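I've been getting the same sales pitch at the dive shop counter for two seasons now, and last week I finally sat down and did the arithmetic on it. The pitch is nitrox. Take the card, breathe the richer mix, and you'll come up feeling like you had a nap down there.

I have the card. I paid 116 dollars for it at a shop in Harport back in January, and that bought me an afternoon of slides and a sticker for my tank. I don't regret the class. The part on oxygen limits was good, and the instructor made us analyze our own cylinders twice. What I don't buy is the nap.

The no-stop time is real, and I'll give it that. Less nitrogen in the tank means less nitrogen in you, and if you're sitting at 80 feet on a wreck, the extra minutes on the computer are worth having. But most of my diving is on the Flarstead wall, and I go through air like a leaky bike tire. I run low on gas long before I run low on bottom time. A longer limit that I can't reach is not worth extra money per fill.

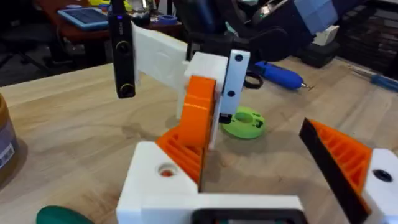

*Tabletop, before lunch.*

Then there's the tiredness thing. I kept notes on this, for whatever my notes are worth. I did 7 dives on nitrox and 7 on plain air, same wall, same boat (the Alska, which has its own ways of wearing a person out). After each one I wrote down how beat I felt. The two columns look the same to me. The worst dive of the bunch was on nitrox, on a morning when I'd slept badly and skipped breakfast.

I know that's no study. I knew what was in the tank every time, so if anything I should have fooled myself into feeling great. As far as I can tell, the small blind tests people have run are split, and the ones that find nothing don't get mentioned at the counter.

What does make a difference for me is dull stuff. Drinking water the night before. A hood. Coming up slower than I think I need to, and hanging at the safety stop until I'm bored. I'd put roughly 100 bucks toward a warmer undersuit before I'd put it toward a season of fancy fills.

Also, please watch the depth limit. I've heard people on that boat call nitrox "the safer gas" and then talk about going deeper on it, and that's exactly backward. Too much oxygen at depth can give you a seizure, and a seizure underwater usually ends one way. 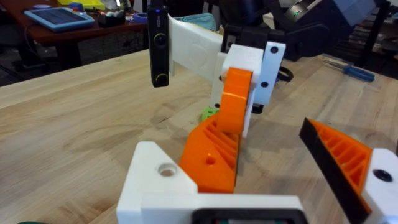
Coşkun wrote to me after I grumbled about this on the boat list: "You're a cold-water guy doing 2 dives a day. Try four a day for a week on a liveaboard and then tell me there's no difference."

Fair enough. I haven't done that, and on a trip like that I'd use nitrox for the nitrogen alone. I'd still want somebody else to fill my tanks and not tell me which was which, with my depth kept inside the limit for the richer mix either way.

For the wall, I'm back on air.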